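Inicio Blog Sobre mí Archivo Contacto

Recogiendo ropa, otra vez

Escribo rápido que mañana entro a las 6 y todavía tengo que vaciar los discos. Semana de ropa. Solo ropa. Camisetas, trapos, fundas, lo que caiga. El encargo de Grumitz era recoger prendas de encima de la cama y llevarlas al cesto, con el humanoide teleoperado, y grabarlo todo para entrenar la política. Suena facil. No lo es.

Llevamos casi 80 episodios buenos. Los malos no los cuento, me deprimo. Ga-eun Wi se pone el casco por la mañana y yo por la tarde, y se nota muchísimo quién ha grabado qué – ella va lenta y limpia, yo doy tirones. Ikhsan dice que mejor así, que el modelo necesita ver estilos distintos. No sé. Cuando entrenamos solo con lo mío en febrero, el robot heredó hasta la manía de cerrar la pinza antes de tiempo.

Lo peor es la tela negra. Desde la cámara de la cabeza se convierte en un manchón, y si encima el brazo le hace sombra ya no sabes dónde acaba la prenda y dónde empieza lo oscuro de la manta. La roja, una maravilla. La blanca sobre sábana blanca, otro infierno, pero de eso hablo otro día.

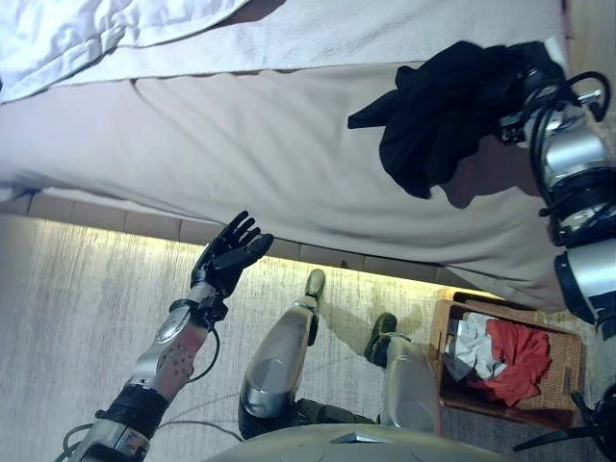 Cosas que voy apuntando

Las manos. En el lado derecho trabajamos con pinza, en el izquierdo con la mano de dedos, y casi todo el mundo se olvida de la izquierda. La dejan abierta en el aire y ya está. Chang-ho quiere episodios donde estire la manta mientras la otra coge. Hicimos 19. Salvables, 5.

Los cables. Ay los cables.

El cesto. Lo movemos un poco entre episodio y episodio, y la ropa de dentro no siempre se saca. Al principio lo vaciábamos cada vez y el modelo se quedaba parado en cuanto veía algo dentro. Tres dias perdidos por eso.

Las etiquetas. Por favor, poned la etiqueta al terminar el episodio y no al final de la tarde. Va por mí tambien. Skekico te deja guardar sin etiqueta y luego hay que verse el vídeo entero para saber si aquello era «coger» o «recolocar».

Queda pendiente repetir los de luz cálida con la persiana bajada y pasarle el lote a Mal-soon para que lo revise. Si me contesta a tiempo subo los números la semana que viene. Me voy a dormir.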